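Stop Ironing the Data

Apr 13, 2020

I got into an argument last week over a pile of laundry, and I haven't been able to let it go, so you're getting a whole post about it.

The argument was about how we should teach robots to fold clothes. More exactly, it was about whether the people collecting the training examples should be doing it in a proper lab, on a flat white table, with the same shirt laid out the same way each time. The other side said yes, of course, how else would you compare anything? I said no, and then I said it louder, and then we ran out of coffee.

Some background if you don't follow this stuff. The method I like is the one where you skip the robot during collection. A person picks up a gripper, one in each hand if the job calls for it, and just does the chore. There's a camera riding on the gripper, so what gets recorded is the chore from the gripper's own point of view. Later you train a policy on those recordings and put it on an arm with the same kind of gripper. It's cheap and it's quick, and you can do it in a kitchen or a bedroom or wherever the chore happens to live. 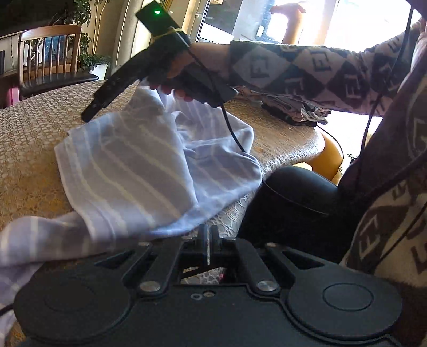 And this is where I part ways with the tidy people. Once you can collect in a home, why on earth would you make the home look like a lab? I've seen collection guides (I won't say whose) that run on for pages about closing the blinds, clearing the background, taking the cloth off the table. One of them had a checklist with 24 items on it, and I think 20 of them were about removing things! By the time you've done all that, you've carried your gear across town to film a worse version of your own lab.

Sunlight is my favorite example. Everybody hates it. It blows out the window side of the image, it moves during the day, it turns a pale fabric into a white blob. All true. But people have windows. They fold laundry next to them. If your policy has only ever met a striped blanket under even lighting, then a bright morning is going to be a strange new planet to it, and you'll find that out in somebody's living room with the somebody watching.

Same goes for patterned tablecloths. A lace cloth is a nightmare if you're trying to find the edge of a piece of fabric, I get it. There are little holes and circles everywhere and the thing you want to pick up is lying on more fabric. I'd still keep it. I'd go looking for more of them.

The Trenix set is the one I keep coming back to here. It's small, and the folds in it are frankly kind of ugly. People grab in the wrong place, let go, and grab again. But we trained on it for 2 days in our own setup and the thing that came out the other end would at least try again after a bad pinch. The policy we trained on the Farnitz set, with its lovely clean table, made a beautiful first grab and then, if it missed, carried on folding thin air. I laughed so hard the first time. By the third time I was less amused.

Now, I should be fair. My evidence is thin. We ran 20 trials on each, with 3 garments, on one arm, and I was the one deciding what counted as a decent fold. That's a blog post, it isn't a paper. The folks behind the Lombardi write-up make a good case that messy collection just hides bad labeling, and that if you can't say which part of the mess helped, you haven't learned much. I don't have a great answer to that. You could vary one thing at a time, I suppose – same chair, same blanket, blinds open and then shut – and I'd love to see someone with more patience than me do it.
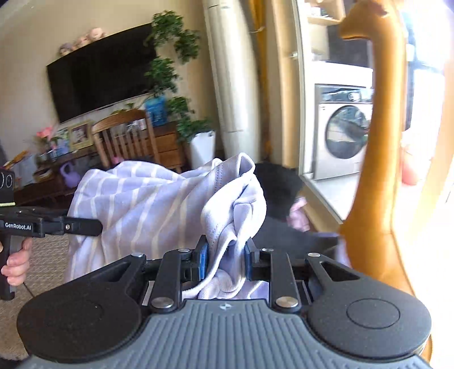
Pinching a fold of the lavender hooded garment, with a second hand-held gripper at left.

What I don't buy is the claim that the clutter is a distraction the policy has to be protected from. Look at any real room. There are stuffed toys on top of the TV, there's a plant, there's a washing machine through the door. A person folding a hoodie ignores all of it without trying. I want the policy to get lots of chances to learn the same kind of ignoring, and it can't if we've hauled everything out to the hallway first.

There's also the matter of hands. With two hand-held grippers, the second one wanders in and out of the first one's view all the time, along with whoever's holding it. I've heard people propose throwing out every clip where that happens. Please don't! Two-handed work is like that. If you fold a blanket and your left hand never once gets in the way of your right, I'd like to hire you.

Where I do agree with the neat crowd is on the equipment. Be as fussy as you like about that. Check that the fingers close evenly, check your timing between the two sides, check where the cables run, write down which pads you had on. The Nurnska folks log all of this for each session and I'm jealous of it, because we had a stretch early in April where one gripper's clock was off and I lost a full evening to figuring out why the left hand seemed to be seeing the future.

So be strict with the tools and easy on the room. That's my position until somebody runs the blinds experiment and proves me wrong, and if you're already running it, write to me. I've got a basket of towels I can contribute.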